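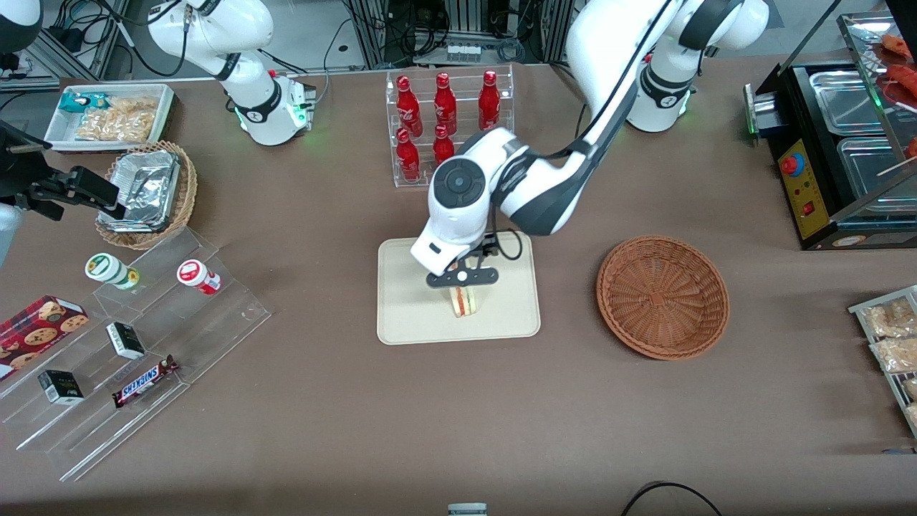 Setting Up the Snack Table

These instructions apply to all shared refreshment tables at Brodwood. Please complete the setup before 2 p.m.

1. Wipe the tabletop and let it dry.

2. Place the clear stepped stand at an angle toward the front. Canisters go on the upper tier; boxed cookies, small boxes and candy bars may share the tiers beneath.

3. Stand bottles in the clear rack at the back of the table — caps facing out.

4. Set one tray aside for sandwiches and leave it empty until serving time. Keep a stretch of table clear beside it.
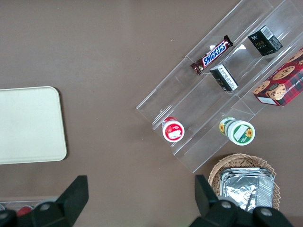
Empty tray and stepped stand, with a Snickers bar on the stand.

5. Bagged snacks belong in the white rectangular tray. Use the round basket for foil trays.

Sandwiches should not remain out for longer than 90 minutes. Requests for additional stands should be sent to Denise Mottram by the end of October.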